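Review: Nilent Address Planner for Small and Medium Networks
Prepared by Åsmund Fjeld for the Tveit Shared Network Service

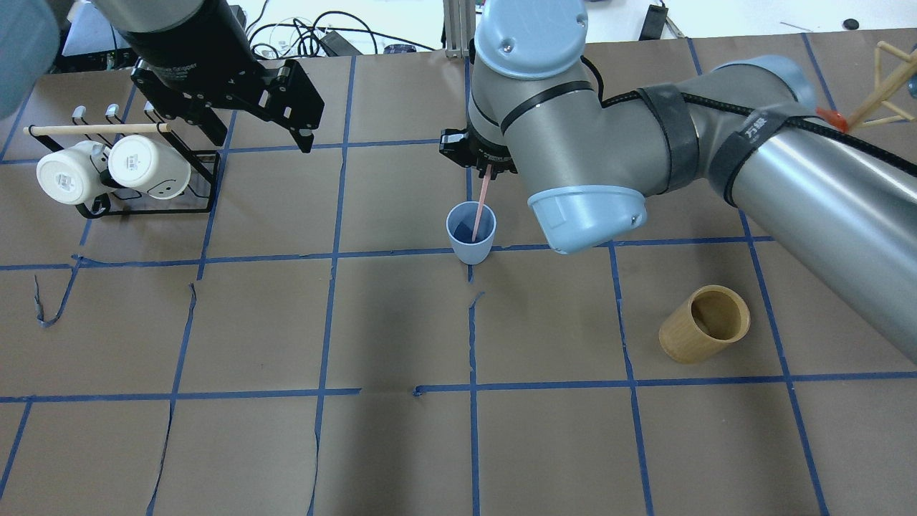 The Tveit Shared Network Service looks after the internal networks of its member organisations, most of which have one technical officer or none. In September the Service was asked to recommend a single tool for recording and planning IP addresses, to replace the spreadsheets that members have kept in their own ways for many years. Nilent Address Planner was one of the products put forward. The Service ran it for 90 days on its own network and on the network of one member site, and this review sets out what was found.

Scope of the trial

The product was assessed for address records, subnet planning, DHCP and DNS integration, and reporting. Its wireless survey module is sold separately and was not tested. All work was carried out on the standard edition, installed on a virtual server at the Service's main office. The supplier was told that a trial was taking place but was given no sight of this text before publication.

Installation

Installation was straightforward. The server package is supplied with its own database, and the setup program asks for a host name, an administrator password and a location for backups. A site that already runs a database server may use that instead, although the instructions for doing so are spread over several pages of the manual and refer in one place to a menu that is no longer present in the current version.

The product must be given a valid certificate before staff can sign in from other machines. The setup program offers to create a temporary one. Members are advised to decline this and to install a proper certificate from the start, as the later replacement requires a restart of every service and the order in which they are restarted matters.

Importing existing records

Most members will judge the product by how well it takes in their old spreadsheets. The import page accepts comma-separated files and allows each column to be matched to a field. Where an address appears twice, the product holds both entries in a waiting list and asks the operator to choose. The Service's own records contained a number of such duplicates, several of them dating from an office move, and the waiting list was found to be a sensible way of dealing with them.

Two faults should be noted. Dates in the day-first order are read correctly only if the regional setting has been changed beforehand, and there is no warning if it has not. Comments longer than the permitted field are shortened without notice. Both were reported to Nilent, and the first has been acknowledged as a fault.

Subnet planning

The planning view is the strongest part of the product. A block of addresses is shown as a bar, with allocated parts shaded and free parts left plain. A subnet can be divided or joined with its neighbour, and the proposed change is held as a draft until it is approved by a second person. Members who have suffered from overlapping ranges will find this worthwhile.

IPv6 is handled on the same footing as IPv4. Prefixes may be written in full or in shortened form, and the product stores them consistently whichever way they are entered. A site template can be prepared so that each new building receives the same pattern of subnets within its own prefix. The member site used this to prepare a dual-stack plan for its offices, and its network officer, Folke Holmgren, reported that the draft was ready for approval within 3 working days. He also observed that the default template assigns a longer prefix to guest networks than the site's own policy allows, and that the default cannot be changed for all sites at once.

DHCP and DNS

The product reads leases from the common DHCP servers and compares them with its own records. Differences are listed each morning in a short report. The comparison was accurate throughout the trial for IPv4. For IPv6, hosts which configure their own addresses do not appear in any lease table, and the product relies on reading neighbour tables from the routers. This worked with the Lirnon routers at the main office. It did not work with the older Pesetti units at the member site until their firmware had been brought up to date.

Reverse DNS entries can be created automatically. The Service recommends that this be left switched off for the first weeks of use, until the imported records have been checked. A wrong host name in the records will otherwise be published at once.

Day-to-day use

Pages load promptly and the search box accepts part of an address, a host name or a hardware address. Staff who had used only spreadsheets needed one short session of instruction. Permissions are set by group and can be limited to a single subnet, so that a school or a library may keep its own records without sight of those belonging to others.

The audit log records who made each change and when. It is kept for 90 days unless the setting is altered. Members with longer retention duties must alter it on the first day, as entries that have been removed cannot be recovered. Printed reports are plain and adequate. The charts cannot be exported except as part of a full report, and this was a common complaint among those taking part.

Support and cost

The supplier answers by electronic mail during office hours. Replies were courteous and generally reached the Service the next working day. A question about router polling was passed between two departments and took considerably longer.

The standard edition was quoted at 329 euros a year for each site, with updates included. The licence covers an unlimited number of addresses, a point of some importance for IPv6, where charging by address would make little sense. Training is charged separately.

Findings

The Service considers Nilent Address Planner suitable for members with more than one site, and for any member intending to introduce IPv6 in the coming year. A member with a single office and a handful of subnets will gain less from it and may reasonably continue with its present records, provided that they are backed up and that one named person is responsible for them.

Members wishing to adopt the product should check the firmware of their routers before placing an order, set the regional format before importing, and extend the audit log period where required. The import template used in the trial is available from the Service on request.

Published November 16, 2025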